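Rululberg Folding Table, six months on

I bought the Rululberg in January, after the old dining table lost an argument with a sofa and two flights of stairs. It cost 172 pounds, took 13 bolts and arrived with instructions drawn by someone who had heard tables described over the phone.

Putting it together

The box claims 20 minutes. I had the legs on in an hour, then had them off again, as the left one is a right one if you're tired. The Allen key supplied is made of something like cheese. Use your own.
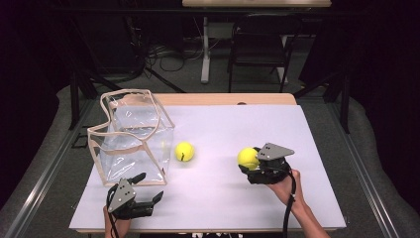

Once up, it stands very well. I've had the sewing machine going on it at full tilt and it hardly wobbles, which is more than I can say for the Rimness I had before, a table that shook when you buttered toast.

Living with it

It folds flat, in theory. In practice you need one knee, both hands and a clear hallway, so ours has been folded twice. The catch pinches. Wear sleeves.

Tea wipes off if you catch it early. Turmeric doesn't, and we now have a placemat that never moves. 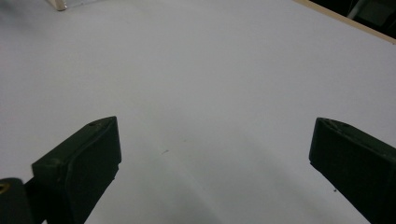 Would I buy it again?

Probably, though I'd wait for the sale. The Pisine is prettier and wants 321 pounds for the privilege. Four stars, one knocked off for the catch and the cheese.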